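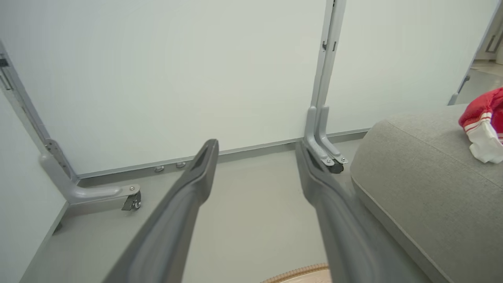

One reader wrote in last month to say the new Tendell app had logged her out on every telly in the house, and could I please find out whether her watchlist was gone for good. She wasn't alone. I had a small pile of messages all asking much the same thing, so I spent most of an evening poking about in the settings and then badgered the support desk until they gave me proper answers.

The short version is that the watchlists are safe. Tendell, the streaming service a lot of you moved to when Motaung put its prices up, has changed the way it handles downloads and signed-in devices. The update started going out in July, first to Android phones and then to tellies and tablets, and if your app looks a bit different (the download button has moved to the bottom of the screen, which I keep forgetting) then you've already got it.

The big change is a limit. You can now keep downloads on 3 devices at a time. Before this there wasn't a limit written down anywhere that I could find, and plenty of people had films sitting on an old tablet in a drawer, a work phone, the kids' phones and so on. If you were over the limit when the update arrived, the app signed you out everywhere and asked you to choose which ones to keep. That's what happened to our reader, and to me as well – I got the message halfway through an episode and was not pleased!

Picking your devices is easy enough once you know where to look. Open the app, tap your profile picture, go to Account and then Download devices. You'll get a list with a switch next to each one. Mine had a phone on it that I sold two years ago, so it's worth a look even if you haven't been signed out. Turn off the ones you don't want, tap Save, and then sign in again on the ones you do. The watchlist comes back by itself, though on my telly it took a few minutes and I'd already started grumbling.
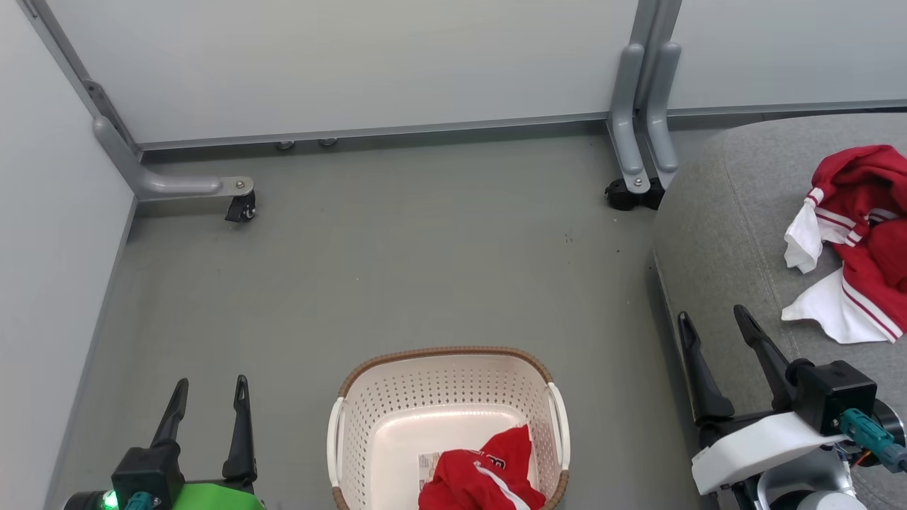
What doesn't come back is anything you'd downloaded to a device you've switched off. Those files go the next time it connects to the internet, and you'd have to download them again on one of your chosen devices. If you've got a long train journey coming up, check the night before. I'd also have a look at your free space while you're in there. The update itself is 161 MB on Android, and a full-length film at the standard setting took up nearly 660 MB on my phone. There's a lower quality setting that brings it down a fair bit, and on a small screen I couldn't tell much difference except in the dark bits.

You can swap devices whenever you like, but there's a wait of 40 minutes between swaps. I asked why and was told it's to stop accounts being passed round between households. Fair enough, I suppose, but it's a pain if you tap the wrong one by mistake, as I did. There is no undo button. I asked about that too and they said they'd pass it on.

A few of you use Tendell through a Skerkero box and those are a slightly different story. The box counts as one device, same as anything else, but you can't change the list from it. You have to do it in the phone app or on the website. If your box is stuck on the sign-in screen after you've put the right code in, unplug it, leave it for a minute and plug it back in. Turning it off with the remote doesn't do the same thing. Two readers told me this fixed it and it worked on mine.

Cisodora users have been asking if they're next, as the two apps share a fair amount under the bonnet. All I've been able to get is that there are no plans for a download limit there "at present", and you can make of that what you will. I've still got films on four different gadgets with Cisodora and it hasn't said a word so far.

Profiles, by the way, haven't been touched. Your pictures, names and viewing history should all be as you left them, and the children's profiles still need the PIN. If yours has lost its PIN after the update, set it again under Parental settings before you hand the tablet over. I've heard from one person with that problem and would like to know if there are more of you, so drop me a line with the make of your phone or tablet and I'll send the lot over to Tendell together.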